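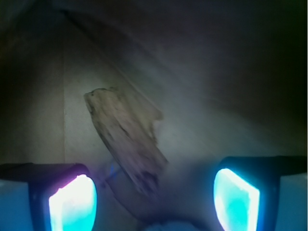 ¿Qué plazo tienen las entidades adheridas para devolver las piezas prestadas del fondo común de material didáctico?

El plazo ordinario es de 40 días naturales desde la firma del albarán de entrega, prorrogable una sola vez si ninguna otra entidad ha solicitado el mismo lote.

Lista: prestamos-fondo
Asunto: Re: Plazos de devolución y estado de los lotes de naturaleza
Fecha: 10/3/21
De: Secretaría del Fondo Drallulik

Estimadas entidades adheridas:

En respuesta a la consulta remitida por el aula de Suso, que se reproduce al final de este mensaje, y dado que varias entidades han planteado cuestiones parecidas, esta Secretaría considera conveniente contestar a través de la lista.

Sobre el cómputo del plazo. Los días se cuentan desde la fecha que figura en el albarán y no desde la apertura de las cajas. Cuando el último día coincida con un festivo en la localidad de la entidad, la devolución se entenderá en plazo si se efectúa el siguiente día hábil. La prórroga deberá solicitarse por escrito antes del vencimiento, indicando el número de lote. Las solicitudes recibidas una vez vencido el plazo no se tramitarán, aunque el lote no tenga lista de espera.

Sobre el estado de las piezas. Los lotes de naturaleza (maderas, cortezas, semillas, conchas y minerales) se componen de material recogido en campo y presentan el desgaste propio de su origen. Las irregularidades anotadas en la ficha de salida no generan responsabilidad alguna para la entidad receptora. Se ruega, no obstante, comprobar la ficha dentro de los 3 días siguientes a la recepción y comunicar cualquier diferencia -- pasado ese plazo, se presumirá que el lote se recibió conforme a lo descrito.

Se recuerda que las maderas no deben lavarse, barnizarse ni encolarse. En el caso de que una pieza se fragmente, los trozos se devolverán juntos, en bolsa de papel, con el número de inventario escrito en el exterior. En el ejercicio anterior se recibieron varias bolsas de plástico cerradas, con la consiguiente aparición de moho en el lote 108, que permanece retirado del préstamo hasta nuevo aviso.

Sobre los gastos de transporte. El fondo asume el envío de ida. La devolución corre a cargo de la entidad, salvo en los traslados directos entre dos entidades adheridas, que deberán ser autorizados previamente por esta Secretaría. El traslado directo de Suso a Duda queda autorizado por el presente mensaje, siempre que ambas partes firmen el albarán de cambio y remitan copia a esta dirección. La fianza de 200 euros depositada por Suso se mantendrá hasta la recepción de dicha copia.

Sobre el catálogo. La incorporación de las fichas al sistema Pluvbridge sigue en curso. Hasta que finalice, el listado válido a efectos de reserva es el que se distribuyó por esta lista en December -- es decir, el de diciembre, según consta en el encabezado bilingüe del archivo. Las reservas hechas sobre listados anteriores deberán confirmarse de nuevo.

Atentamente,
Secretaría del Fondo Drallulik

----- Mensaje original -----
De: Aula de Naturaleza de Suso
Para: prestamos-fondo
Asunto: Plazos de devolución y estado de los lotes de naturaleza

> Estimada Secretaría:
>
> Tenemos en préstamo un lote de maderas y cortezas cuyo
> plazo vence en breve. El centro de Duda nos ha comunicado
> su interés en recibirlo a continuación, y desearíamos saber
> si es posible enviárselo directamente, sin devolverlo antes
> al almacén.
>
> Solicitamos asimismo que se nos aclare si el plazo empieza
> a contar con la firma del albarán o con la apertura de las
> cajas, ya que en nuestro caso median varios días entre una
> cosa y otra.
>
> Por último, agradeceríamos que se nos indicara qué listado
> debemos utilizar para la próxima reserva.
>
> Reciban un cordial saludo,
> Aula de Naturaleza de Suso

Para darse de baja de esta lista, envíe un mensaje en blanco a la dirección de administración con la palabra BAJA en el asunto.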